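How to set up recycling in a small kitchen

Updated 8/3/20

Our kitchen in the Flirance flats has one cupboard under the sink and no space for a row of bins. For the first year the recycling lived in carrier bags on the door handle, and they split. The set-up below has worked since last September. It took an afternoon to put in and most of that was clearing out the cupboard.

What you need

A bin for general rubbish, the one you already have will do
Two open plastic tubs that fit side by side under the sink
A paper sack or box for card
A tape measure
Sticky labels and a marker pen

Step 1. Find out what is collected

Look up the list for your own street before buying anything. In Koster the lorry takes metal and plastic together, but glass has to go to the bottle bank. Two streets over it is different again. Write the list on a piece of card and tape it inside the cupboard door.

Step 2. Measure the cupboard

Empty it completely. Measure the width between the hinges, which is narrower than the width at the back, and the height under the waste pipe. Ours has 30 cm of clear height on the left and a bit more on the right. If the pipe can be turned, leave it alone unless you are happy to deal with leaks.

Step 3. Choose the tubs

I bought two Bendo tubs with handles. They are plain and they lift out easily. I had a Nomero pull-out unit before that, with a 41 litre bin, and it was a good bin but the runners needed a deeper cupboard than I had. Check the depth with the door shut. Lids are a nuisance under a sink, so I left them off.

Step 4. Put everything in its place

Metal and plastic go in the left tub, glass in the right. Card goes flat in the paper sack, which stands beside the fridge. Tear off any tape first and push boxes down along the folds. Big delivery boxes go straight down to the bin store and never come near the kitchen.

Label the tubs on the rim and not on the front, where the label can't be seen with the door half open. Visitors will still ask – point them at the card on the door.

Step 5. Rinse as you go

Use the washing-up water once the dishes are done. Food tins want a quick swill and a shake. Jars with oil or peanut butter in them should soak for 20 minutes first. Leave things upside down on the drainer before they go in the tub or you will get a puddle at the bottom.

Step 6. Empty on a routine

We empty ours every 3 days whether they are full or not. Wash the tubs out once a month with hot water and a drop of washing-up liquid, and wipe the floor of the cupboard while they are out. 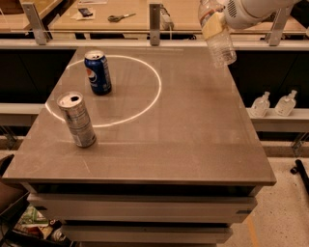

Drinks cans are the easiest thing to sort and the thing most often left lying about. Get into the habit of tipping out the last drop before they go in the tub, as it turns sticky and smells. Size and colour make no difference to the sorting, so a blue Pepsi can and a taller silver-grey one left out on the worktop both go in the left tub. Check your local list before crushing them, as some places want cans left whole.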